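Category: Program Reporting / Residential Services

Progress report, September
Project: Cluturard household sorting program, Prilau residence
Prepared by: Radomir Georgiev

1. Scope

The program covers the clearing of small consumables and their packaging from bedrooms and shared rooms. Kitchens remain with the cleaning contractor. Funding was approved for 8 bedrooms on the upper floor. Work is complete in 6 of these, and the remaining two are booked for Saturday.

2. Work completed

A total of 2886 items were logged in the period. Each item was assigned to one of four streams: sealed food, opened food, soft plastic and foil, or general waste. Sealed food is checked for a legible date and returned to the resident in a lidded tub. Opened food is discarded with the resident's consent, recorded on the room sheet.

The procedure was revised early in the month. Items were formerly sorted on the floor, which slowed the work and drew complaints about sore knees. They are now laid out on the bed over a flat sheet, with a cardboard box stood at the far side to receive them. Median time per room has fallen, although the Altıntaş wing rooms are smaller and the comparison should be treated with caution.

3. Outstanding issues

3.1 Labelling. A proportion of the snack packaging is in Chinese only. The log template had no field for original-language product names, so early entries read "snack, unknown". The field has been added and names are now copied as printed.

3.2 Small wrappers. Lolly wrappers and foil are under-recorded. Both are easily missed among larger bags, and a twisted wrapper may be logged as rubbish with the lolly still inside. Staff have been asked to check each one by hand before assigning a stream.

A typical mix at the layout stage includes a silver bag marked 鸭肫 (duck gizzard) and 五香 (five-spice), a teal twisted wrapper, crumpled gold and silver foil and a small white packet, with the box behind.
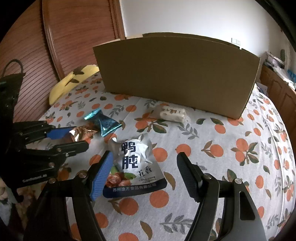 Dale McKinnon: Agree with 3.2. Could the small wrappers go in a shallow tray before anything else is touched? We did that at Stukov and the recount differences dropped off. I would also like the consent sheets scanned by room, as the current bundle is out of order.

4. Next period

Complete the two remaining bedrooms. Trial the tray. Order 100 lidded tubs, subject to approval of the revised consumables line.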